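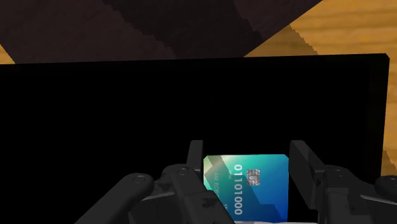 Soton Readings Corpus: Data Card

Version 2, released 2024-12-19

Summary

The Soton Readings Corpus is a collection of transcripts from public literary readings and the discussions that followed them. It contains 213 transcripts of poetry, short fiction and translated work read aloud by their authors or translators, together with a table of speakers, a table of works and a set of editorial notes. The corpus is maintained by the Soton Reading Archive and is intended for research and teaching in literary studies, translation and the history of live performance.

Contents of the release

The release consists of one folder of transcripts and 3 tables in comma-separated form. Each transcript is a plain text file in UTF-8. File names begin with the series code, followed by the sequence number of the event within that series.

transcripts/ - one file per reading
speakers.csv - name as billed, role, languages read in
works.csv - title, form, original language, publication status at the time of reading
notes.csv - editorial remarks, keyed to transcript and line number

Readings come from two series. The Ciren series covers evening events with a single featured writer. The Sarıgül series covers bilingual events, at which each piece was read first in the original and then in translation. Transcripts from the Sarıgül series keep both languages in the order in which they were heard.

Transcription practice

Transcripts were prepared by ear and then checked by a second reader. Introductions, asides and audience questions are kept. Applause is marked once, at the point where it begins. Where an author departed from the printed text of a work, the transcript follows the spoken version, and the departure is recorded in notes.csv only if a printed version was available to the editors.

Line breaks in poems follow the author's own copy when one was supplied. In all other cases the poem is set as continuous prose and the field "lineation" in works.csv is given the value "none". Users should not infer line endings from pauses - pause lengths were not measured.

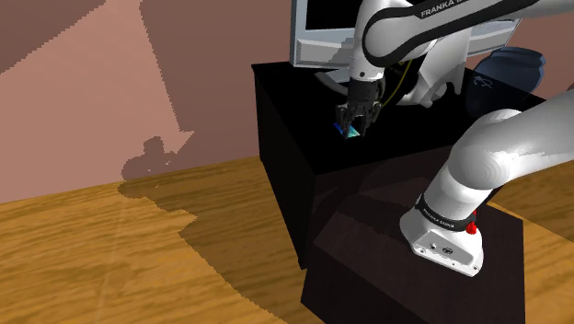 May a poem from the corpus be reprinted in full in a classroom anthology?

Reprinting a complete work requires written permission from the author or the author's estate. The corpus license covers the transcripts as research material and does not transfer any rights in the works themselves. Short quotation in scholarship and in teaching handouts is permitted, provided that the event and the speaker are named.

Consent and privacy

All featured writers and translators signed a release that covers transcription and distribution. Members of the audience did not, and their names have been replaced throughout with the word "Audience" and a letter. Personal details mentioned in audience questions have been removed where they could identify the speaker. One writer asked for a transcript to be withdrawn in October, and it no longer appears in this version. Its sequence number has not been reused.

Known limitations

The corpus is uneven. The Ciren series leans heavily toward poetry, and prose writers tended to read openings of novels and seldom anything later. English is the main language of discussion even at bilingual events. Several of the older recordings were made with a single microphone near the lectern, and audience questions from those evenings are often incomplete. Gaps are marked with three periods in square brackets.
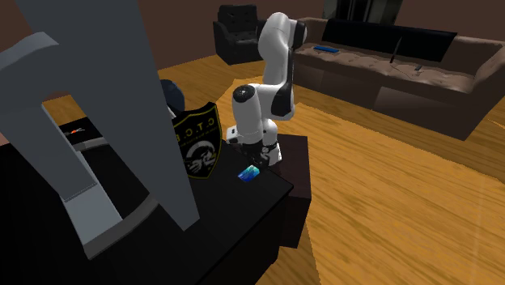
Gaps of more than one sentence carry a further entry in notes.csv, with the type "long gap". Where the writer repeated the question before answering, the repeated wording is kept in the answer and has not been moved up to fill the gap. Spellings of personal and place names in these passages should be treated as provisional.

Changes since version 1

The table of works has been split from the table of speakers. Diacritics lost in the first release have been restored. A random set of 100 pages was proofread again against the recordings, and the corrections are listed in notes.csv under the type "revised".

Roles

Editor: Edit Bodnár
Transcription and second reading: Czesław Głowacki, Juwita Goh
Rights and permissions: Subbarao Pillai
Tables and file preparation: Roscoe Mercado

Audio storage is provided by Sellutel. The recordings are not part of this release and may be consulted by appointment only.

Citation

Bodnár, Edit, ed. Soton Readings Corpus, version 2. Soton Reading Archive, 2024.

Corrections are welcome from writers, translators and users of the corpus. Please give the file name and line number, and state whether the correction rests on memory, a printed text or the author's own copy.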